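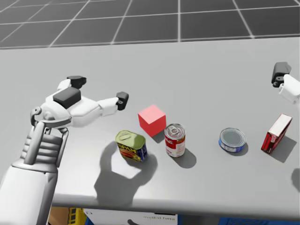 3.2 Surface texture and judgments of depth

Judgments of distance on a flat surface depend in part on the texture of that surface and in part on whatever texture lies beyond it. The first effect is well established for floors and open ground. The second has received less attention, although many everyday judgments are made across a break between two surfaces, as when a cup is reached for on a plain table in a tiled kitchen. The work in this section deals with the second case.

A plain surface gives the viewer few local cues. In the absence of grain or pattern, the depth of an object must be taken from its height in the visual field, its apparent size, its contact shadow and its relation to the near and far edges of the surface. When the surface beyond is patterned, a further cue is available, because converging lines fix the horizon and with it the slant of any level plane. Whether viewers make use of this cue is an open question. Konstantinidis argued that they do, provided that the lines can be traced to a common point. Uddin and Maes found no such benefit and suggested that the far edge of the table acts as a barrier to the spread of depth information. Their displays were shown for 300 ms, and it remains possible that a slower process was missed.

In Figure 2, a smooth light-gray tabletop holds five separate objects in a loose row, and the dark gray floor behind it carries a grid of pale lines. The lines to the left of the near-vertical one slant down toward the left, and those to the right of it slant down toward the right. Tabletop and floor differ in lightness as well as in pattern, and the two differences should be treated as separate factors in any design that compares plain and patterned backgrounds.

We tested 186 adults, all with normal or corrected vision. Participants sat at a fixed chin rest and judged which of two marked points on a plain surface was nearer to them. The background was either uniform or gridded, and was matched for mean luminance across the two conditions. Each display stayed on the screen for 300 or 800 ms and was followed by a mask. Responses were made with two keys, and the assignment of keys was reversed for half of the participants. The order of conditions was set by the Urnero schedule, which limits runs of the same background to three trials. Feedback was given during practice only.

Thresholds were estimated separately for each participant and condition by fitting a cumulative normal function with a free lapse rate. Fits were rejected when the estimated threshold fell outside the tested range. Two raters, Kang and Tagle, reviewed the rejected fits without knowledge of the condition and agreed in all cases.

At the short duration, thresholds did not differ reliably between the uniform and the gridded backgrounds. At the long duration, thresholds were lower with the grid, and the benefit was larger for pairs of points close to the far edge than for pairs close to the viewer. The interaction between duration and background remained when response time was entered as a covariate. Adding a delay of 100 ms between display and mask left the pattern unchanged.

The result at the short duration agrees with that of Uddin and Maes. The result at the long duration is closer to the account given by Konstantinidis, although it does not require that the lines be traced to a common point. A simpler account is that the grid improves the estimate of slant in the region next to the far edge, and that this estimate is carried inward over a limited distance. Section 3.3 tests this account by changing the spacing of the grid lines while the position of the far edge is held constant.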